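Re: Storing apples through winter without a root cellar
Briltville Backyard Growers > Fruit and Orchard

mossyporch
Posted 25th July

Hi everybody, hope your gardens are treating you kindly. We moved into the old place on the hill road last fall and inherited three apple trees, two of which are loaded this year. The neighbors tell me the big one keeps well, but we have no cellar, only an attached garage and a crawl space I'd rather not visit more than I have to. Last year I put a couple of boxes in the garage and by the holidays they were soft and mealy and the whole place smelled like cider. What do you all do? I would love to still be making pies in February, and I hate seeing good fruit go to the deer (though the deer seem happy with the arrangement).

pippin_hollow
Welcome, and lucky you! Garage is fine if it stays cold but doesn't freeze. My guess is you stored the wrong ones. Anything bruised, wormy or missing its stem gets eaten or sauced first. I wrap the keepers in newspaper, one by one, and it takes me two evenings with the radio on, and I look forward to it all year.

larkspur17
I'm going to disagree with pippin on the newspaper, with love. I wrapped for years and all it did was hide the rotten ones from me. Now I lay them in a single layer in shallow trays and look them over every Sunday. One bad apple really does go through a box, my grandmother was right about that and most other things.

The other thing is size. The small ones outlast the big ones for me every single winter — I don't know the science of it, but the big showy ones are the first to go soft. So don't turn up your nose at the little fellows when you're sorting.
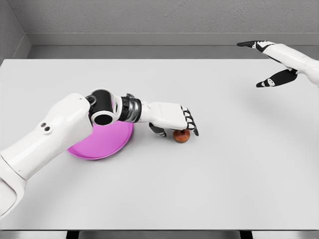
A small apple, the kind I mean.

If you have an old refrigerator you can plug in out there, better still. We bought a used Bassi for 138 dollars and it has held our apples into spring three years running. Put a bowl of water in the bottom so they don't shrivel.

pippin_hollow
Well, I've had newspaper apples in April, so we'll have to agree to differ! But yes on the small ones. And keep them away from your potatoes, whatever you wrap them in.

oldgravelroad
Running a second fridge all winter for apples seems like a lot of electricity to me. I use a picnic cooler with the lid cracked, on the north side of the garage, and an old quilt over it when it gets bitter. Cost me nothing. I do lose a few.

larkspur17
Fair point, gravel, though ours holds the Thanksgiving overflow too, so it earns its keep.

mossyporch
You are all so kind, thank you. I think I'll try one box wrapped and one tray bare and see which side of this argument I come down on. When do you start picking for storage? Some look ready now but they're awfully sour.

pippin_hollow
Too early! Wait till September at least, and lift one in your palm and give it a little twist. If it comes away easy, stem and all, it's time. If you have to yank, leave it another week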